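3. Setting up your briefing alerts

Right, you've installed Moltska and you can log in, so now comes the bit I enjoy most – telling it which summits, communiqués and joint statements you want to hear about. I wrote this section after watching Haiyan Pan try it cold one October morning, and most of the notes come from places where she got stuck (sorry, Haiyan!).

3.1 Choosing your bodies

1. Open Settings, then Sources. You'll see a long list of regional blocs, ministries and summit secretariats, 95 of them in this version.
2. Tick the ones you follow. I'd start with no more than 5, or your inbox will fill up before lunch.
3. Press Save at the bottom of the list. It doesn't save as you go, and I've lost my choices that way more than once.

Note: a bloc and its member states are separate entries. If you tick only the bloc, you get the joint text but none of the reservations that members put out on their own, and those are often where the real argument is.

3.2 Statement types

4. Go to the Types tab and pick from Final statement, Draft, Reservation and Readout.
5. Leave Draft switched off for now. Drafts leak in several versions, and Moltska will happily send you every one of them.

Caution: a readout is one side's account of a meeting. Please don't quote it as agreed text. Gaëtan Picard asked me to put that in capitals, but I think you'll manage without.

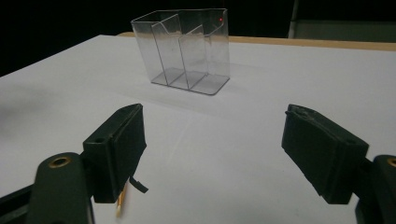 6. Still on the Types tab, set your languages. If a statement comes out in more than one, tick Keep originals, so that you can check a disputed word against the version it was negotiated in.

3.3 Testing it

7. Press Send test. You should get the sample communiqué, number 1308, within a minute or two.
8. Open it and look at the top line. It should give the issuing body, the place and the time of release. If the time looks wrong, change your zone under Profile and send the test again.

Note: times are those of the issuing capital unless you change them. I keep mine that way – it makes it much easier to see who spoke first when two foreign ministries are answering each other.

If the test never arrives, have a look in your junk folder, then write to Perihan Kozan on the support desk and tell her which sources you ticked. Archive searches are in section 4.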